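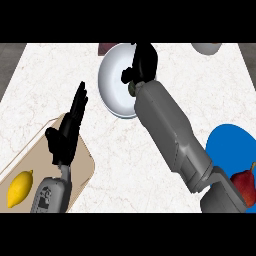
How do you buy a robot?

Buying a robot starts with a list. The people who will use it write down each job they want done, how heavy the things are and how often the job comes up. A school kitchen might write: move fruit from a board to a bowl, 50 times a day. Without the list, it is easy to pay for a machine that is too big or too strong.

Next comes the budget. A budget is a plan for spending money. The price of the arm is only one line in it. There are also lines for the hand, the table, the computer, the training and the repairs. Repairs are often forgotten – a joint has moving parts, and moving parts wear.

Hacer Ağca plans equipment for a firm called Granent. She keeps 10 per cent of every budget for spare parts. If the budget is 600 coins, how many does she put aside? The answer is 60.
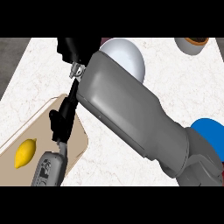
Hands are priced apart from arms. A hand with many joints can do more jobs, but there is more in it to look after. A simple gripper has fewer parts. Two arms also need more planning than one, as they must share the same space. Over a marble counter like this one, a black wrist and a long gray forearm come very close to each other, with the chopping board and its lemon just to one side. A planner has to measure how far each arm can reach before choosing the size of the counter.

Many firms try the job on a computer first. This is called simulation. The arms, the counter and the fruit are all drawn by the computer, so a crash breaks nothing. Girish Pandey, who works with Hacer, ran 175 tries of one job before Granent ordered any parts.

Words to know
Budget: a plan for spending money.
Gripper: the part of a robot that holds things.
Simulation: a pretend version made on a computer.
Spare part: a part kept ready for a repair.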